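Findivville Open Day Guide
Section 4: Running the simulated bedroom demonstration

Read this before visitors arrive. The brochure says the demonstration runs itself. In August it did not, and Mitiku Worku spent the afternoon restarting it.

4.1 Setting up

1. Switch on the display computer first, then the wall screen. Allow 3 minutes.
2. Open Rashti and choose the bedroom layout.
3. Check the episode counter reads 47. If it shows anything else, an old session has loaded. Close it and start again.
4. Turn the volume off. The fan noise on the recording makes people think a motor is running.

NOTE: Everything on this screen is simulated. Say so at the start, and say it again to anyone who walks in late.

4.2 Talking to visitors

5. Keep each group to 4 people at the desk.
6. Do not quote the success rate of 75 per cent from the Brolthorpe leaflet. It comes from one layout, tested by the people who built it.
7. If asked whether the robot could tidy a real bedroom, say we have not shown that. Esmaeil Shahbazi will take longer questions – he has the test logs.

CAUTION: Do not move objects with the mouse while a run is in progress. The program accepts the change and scores the run as a success, which should worry you as much as it worries us.

4.3 Before each run

8. Look over the desk view. The tennis racket should be lying flat, handle towards you, and the pen should be across the open notebook. 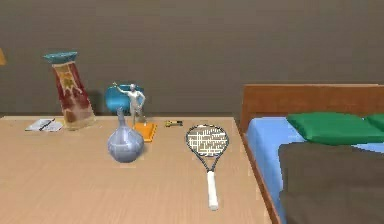 9. Press Start once. Pressing twice queues a second run behind the first.
10. Let failed runs play to the end. Visitors have come to see what the thing does, and a failure is part of that.
11. Write down every result on the sheet, good or bad – the software only saves the good ones.

NOTE: Closing the lid of the display computer ends the session without saving.

2 comments | 3 shares

Contact the Findivville demonstration desk | Back to top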